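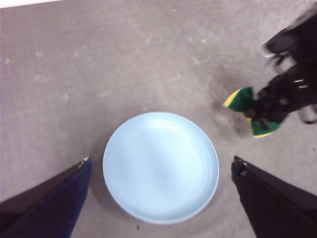

Brellstead opens its tableware works to visitors in October, and I took the afternoon slot, which starts at 2 pm and lasts a little under two hours. The site is on the edge of Nernulberg, ten minutes on foot from the station. Visitors sign in at the side gate and are given a coat and overshoes. Bags stay in the lockers.

The tour begins in the clay store and follows the process in order. Plates are pressed, trimmed, dried and fired once before glazing. The second firing is the slow part. Our guide, Sohail Abbasi, gave the top temperature as over 1,000 degrees and declined to be more exact, as the figure differs between glazes. The kiln we saw takes 2,000 small plates at a load. It was closed and cooling during our visit, so the explanation was done from a diagram on the wall.

Most of the questions in our group concerned colour. The current range, Edach, is sold in pale shades, and pale blue is apparently the most difficult to hold steady from one load to the next. Fired plates are compared with a reference plate under fixed lamps. Those that differ too much are sold as seconds in the shop.

After the kiln hall comes the wash and handling room, where the finished ware is handled. The items are ordinary: plate, sponge, flat worktop. Abbasi's main point was that the rim matters more than the face. A raised rim gives a grip when the plate is lifted from a flat surface, but it also forms a corner in which food collects. The Edach rim is kept low for that reason.
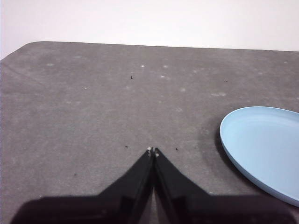 The worktop had its own share of the talk. Grey was chosen so that pale ware would stand out against it, and the finish is dull to keep down glare from the lamps. Glazed plates slide easily on a hard, smooth top, and the works has tried several coverings, including two from Cheema, a local supplier.

The shop is at the exit. Seconds are priced by weight and the stock changes daily. Packing paper is free, boxes are not.

Practical notes: the tour costs nothing but must be booked, and groups are limited to 40. There are 115 steps in all if the upper gallery is included; a lift serves the ground and first floors only. The kiln hall is warm even with the kiln shut. Photography is allowed everywhere except the glaze store. The last tour leaves at 4 pm, and the shop shuts half an hour after it returns.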